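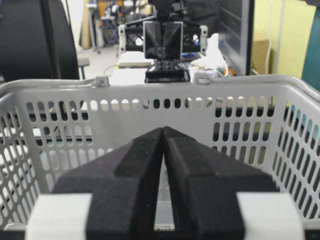

White plastic basket, perforated walls.

Subject: Re: [drainage] Perforated liners in the wash-down baskets: hole size vs. drain time
From: Shobha Hegde
To: drainage list

Vasanthi, replies inline. I have trimmed the parts of your message I have no comment on.

Vasanthi Iyengar wrote:
> We changed the parts baskets at Tomell in May from wire mesh to molded
> plastic with perforated walls. Drain time went up. I expected that, but
> not by this much. The operators now tip each basket by hand before it
> goes to the dryer. Is anyone else seeing carryover with molded baskets,
> and is it the hole diameter or the open area that matters?

Both matter, at different stages. While there is a head of water in the basket, flow depends mostly on total open area. Once the level drops to a film on the floor and walls, open area stops being the limit and hole diameter takes over. A small hole in plastic will hold a plug of water by surface tension, and the plug stays until something breaks it. Wire mesh has the same problem if the weave is fine enough, but the wires give the water a path to run down and the molded wall does not.

You can test which regime you are in with a scale. Weigh the basket dry, dip it, hang it level, and weigh it again at fixed intervals. If the weight is still falling when the dryer cycle would start, you need more area or more time. If it has gone flat well above the dry weight, more time will do nothing for you.

> Our rinse has 200 ppm of surfactant left over from the wash stage.
> Marum says we should take it out completely.

I would not take it out before you run the test above. Residual surfactant lowers surface tension and helps the small holes clear. It also leaves spots, so Marum may have a point about finish, but that is a separate complaint from carryover. If the final rinse has to be clean water, expect the drain to get worse and plan for it.

> We weighed carryover on one batch and got 144 grams per basket. The
> supplier sheet says 100 grams maximum.

Was that with parts in the basket? The sheet figure is normally for an empty basket hung level. Cupped parts hold more water than the basket does, and loading them open side down often makes a bigger difference than any change to the wall. Please repeat with an empty basket and post both numbers.

> Yamuna Thomas suggested tilting the hanger.

Agreed, and I would try it first. We run the Kamath line with one corner low. The floor of a level basket has no lowest point, so the film has nowhere to collect. With a tilt it gathers at one corner and the last holes there see enough head to open. Check that the lower corner is not the one sitting on the hanger lug, or the lug will block the holes you are depending on.

An air knife also works, but Lucía Collado priced one for us and the compressor load was hard to justify for a single station. Her notes are in the list archive under "blow-off".

> Should we drill the existing holes larger?

No. Drilled holes in molded plastic leave a burr on the exit side, the burr holds water, and fragments end up in the filter. If you need a larger hole, get a different basket. We had one set drilled by an outside shop and scrapped it at 2,000 cycles with cracks running between the holes in the bottom row.

One question back to you: what is the rinse temperature? You did not give it, and a warm rinse will shift the whole curve. Muthu Pisharody has drain data at several temperatures from the Tridatar trial and may be willing to post it.

Shobha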